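Filport forums > Home security and privacy > Password managers

Thread: Moved the whole family to Handcombe, ask me anything

tinekegroen
February 27, 2019
Finally did it! Four of us, one shared vault, and my father (who kept his logins in the back of an address book) is now opening his bank site with a passphrase he made up himself. I can't tell you how happy this makes me. The import from Grararau went through on the second try, over 700 entries in all, and then I spent two evenings throwing out dead accounts. Do you know how many shoe stores I had signed up with? I still had a login for a pizza place that closed before my daughter was born.

Things I love so far: the search is quick, the shared folder works the way you'd hope, and it nags you about reused passwords without turning the whole screen red. I had a LOT of reused passwords.

Desk setup below.

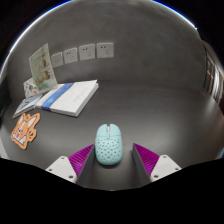
the mint mouse

Happy to answer questions, I'm in a great mood.
Tineke Groen

bitbucket_brigade
Congrats! Did you export from Grararau as plain CSV? If so please go delete that file, and empty the trash, and check whether your backup grabbed a copy in between. Mine did. I found it sitting in a backup from September, every password I owned in plain text.

tinekegroen
Oh no. Going to look right now.

tinekegroen
It was in the backup. Gone now, and I'm changing the bank and email passwords tonight to be safe. Thank you!!

oldmodem
I'll be the grump. All your eggs in one basket, and the basket is on somebody else's server. I keep mine in an encrypted file on two thumb drives, one at home and one at my sister's, and I've never had to trust a company with any of it.

rvdl_88
@oldmodem that's fine for you, but would her dad do it? The best setup is one the least patient person in the house will really use. My wife gave up on the thumb drive method in a weekend. We've been on Van Dijk for two years and she now tells HER friends to get a password manager, which I never thought I'd live to see.

oldmodem
Her dad had a paper book in a drawer. No hacker in the world can reach a drawer.

rvdl_88
Burglars can. So can a house fire.

bitbucket_brigade
Paper isn't the worst thing, to be fair to oldmodem. I'd take a paper book full of long, different passwords over one weak password used everywhere. Where it falls down is phishing. A manager won't fill your login on a fake bank page because the address doesn't match, and a book will let you type it in all day long.

tinekegroen
Yes, that's the part that sold me! Dad got one of those "your account is locked" emails last month and typed in half his password before he called me. We went over the whole thing at lunch on Sunday, all four of us, and I made everyone say out loud what they'd do if a message told them to hurry. My daughter did a very good impression of a scam caller,

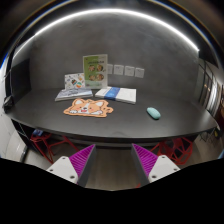 and by the time we got up we had a family code word for phone calls too. I really recommend doing this over food. People listen better.

oldmodem
The code word I like. I'm stealing that one.

kettle_on
New here and loving this thread. What did you do about two-factor? I'm scared of losing my phone and locking myself out of everything.

bitbucket_brigade
Print the recovery codes, put them in an envelope, put the envelope with your passport. Then add a second device if your service allows it. Do both before you switch anything else on.

tinekegroen
What he said. I did email first, then the bank, then everything else over 30 days so I didn't get sick of it. And one more picture:

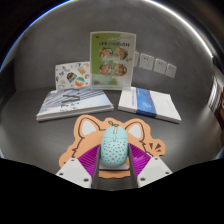
same mouse, with the orange mat with the ears

rvdl_88
Okay, I need that mat. Where's it from?

tinekegroen
It was a present, I'll ask!

oldmodem
Back on topic, does Handcombe let you keep a local copy of the vault? If it does I might at least try it on a spare laptop. Not promising anything.

tinekegroen
It does! Settings, then Offline, then pick a folder. Please report back, I'd love to hear what you think of it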